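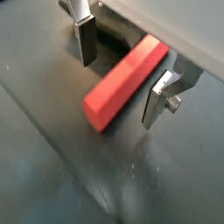
Vol. 2, No. 40

Home Threads Families Resources Events Contact

Families > Respite > Threads

1/ OK, several of you asked how we finally got respite hours for my son, so I'm putting it all in one place. Grab a coffee, I type the way I talk.

2/ Quick background: he's six, he has a seizure disorder and doesn't use many words (he has plenty to say anyway!). We moved to Dromard in October and started over with every single form. New county, new caseworker, new everything.

3/ Respite, if you're new to all this, means a trained person comes and stays with your kid so you can go do something else. Groceries. A nap in the car. I've done the nap in the car and I recommend it.

4/ We applied through Castillo Family Services. The first packet asked for a letter from his neurologist AND a letter from his school. I only sent the one. Everything sat there until I called to ask, so please read page one twice and save yourself the month.

5/ The person who got us moving was Sudheer Naidu on the intake desk. He went through the daily care section with me over the phone and kept saying "write down the worst week, then the ordinary week." I'd been writing down the best week! I think a lot of us do that because we're proud of our kids.

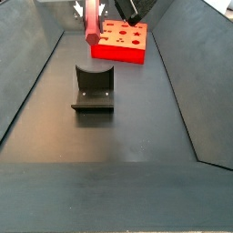
6/ Our first sitter visit was a meet-and-greet at the Castillo office, with me in the room the whole time. He wouldn't come near her at first. He sat on the carpet, as far from the new lady as he could get. She let him be, sat down on her side and hummed. By the end he'd scooted over and was holding her sleeve, and I had to go look out a window for a minute.

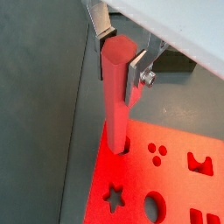 7/ What we got approved for: 40 hours a quarter. It sounds like a lot until you divide it up. We use most of ours in the late afternoon, when his sister has swim and I can't be in two places.

8/ What it costs us: $100 for the year as our share, and they let me split it up. Ask about this. It wasn't on the form anywhere, I only heard because another mom mentioned it in the parking lot.

9/ Make a one-page sheet for the sitter. Ours has his seizure plan at the top, then meds, then foods, then the songs. Yes, the songs need to be on it. If you sing the wrong verse of the bus song you will hear about it for an hour.

10/ We tried Flonar for keeping the schedule on our phones, and it was fine, but my husband never opened it. We're back to a paper calendar on the fridge. He reads the fridge.

11/ If you live out past Cetine, tell them up front. The sitters get mileage for up to 40 miles and after that it needs a separate okay, which took a friend of mine three phone calls.

12/ And if you get turned down, appeal. Our first answer was a no on the evening hours. I sent back a short letter and the sleep log I'd been keeping in a spiral notebook, and they changed it.

13/ Off to do swim pickup. Put your questions underneath and I'll get to them after bedtime, whenever that ends up being tonight.

Comments

marnie_k: The worst week thing!! I just redid our whole daily care section. Thank you.

twinsplusone: Does the split payment apply if you start partway through the year?

porchlight77: We're past Cetine and can confirm on the mileage okay. Get it in writing.

marnie_k: Also what is the correct verse of the bus song, asking for my own safety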